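Section 3. Setting Up and Loading Your Stapler

Thank you for choosing a Pomico desk stapler from Otport. We know most people have used a stapler since grade school and are tempted to skip straight past these pages, but a few minutes with this section will save you a good deal of picking bent staples out of your paperwork later on. Please read all of it once before you load your first strip, and then keep it in the drawer with your spare staples.

Before you begin

Clear a spot on a flat, steady table with good light. A pale tabletop is nicest for this job, as a dropped staple shows up right away. Set the stapler down on its base and let it rest there by itself for a moment. It should sit level and not rock when you touch the arm lightly.

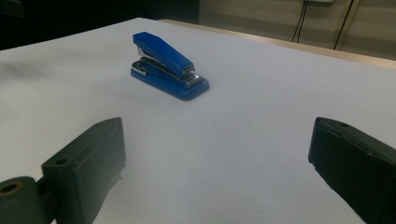 Figure 3-1. The stapler resting on its base, with the blue arm above and the metal parts between.

Take a minute to get to know the names we use in this guide. The arm is the long top piece you press down. The channel is the metal track that holds the staples. The base is the part that rests on the table, and near its front you will find the anvil, the small metal plate that bends the staple legs closed.

Loading staples

1. Hold the base steady with one hand. With the other, lift the arm from the front until the channel is open. It may feel a little stiff the first few times.

2. Look along the channel and tip out any loose or broken staples. Tap the stapler gently against your palm if one is stubborn.

3. Lay a full strip of standard staples in the channel with the legs pointing down toward the base. Slide it forward with a fingertip.

4. Lower the arm until you feel it click. Keep your fingers on top of the arm and well clear of the front end as you do this.

5. Test the stapler on two sheets of scrap paper. The first press or two may come up empty while the strip settles forward, and that is perfectly normal.

Caution: Never press the arm down with a finger over the anvil, even if you believe the stapler is empty. Keep staples and stapler away from small children.

Note: Our standard refill box, part 529, holds 3000 staples, enough to keep a home desk going for a good long while. Half strips are fine too – just be sure they lie straight.

Looking over the front end
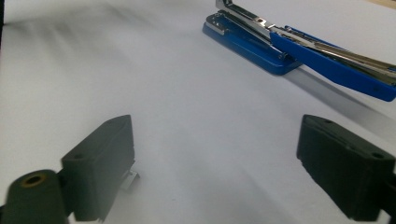 Staples that fold unevenly, or that leave one leg sticking out of the back of the page, usually point to something at the anvil. Check that it is clean and that no bit of staple is caught in it. A dry cotton swab will lift out most paper dust. For anything wedged tighter, use a wooden toothpick and a little patience, and please leave the kitchen knives where they are.

How much paper at once

The stapler is made for up to 20 sheets of ordinary copy paper. Card stock is thicker, so we suggest some 8 sheets at most, and fewer if the card is glossy. Square up the edges on the table first, slide the corner in as far as you like, and press with the heel of your hand in one smooth push.

If a staple jams, stop pressing. Open the arm as in step 1, draw the strip back, and remove the bent staple with tweezers before you close it again. Should the jam return with a fresh strip, write to the Otport service desk in Malton and include your proof of purchase. Owners of the older Tierney model should turn to Section 5, where the loading steps are a bit different.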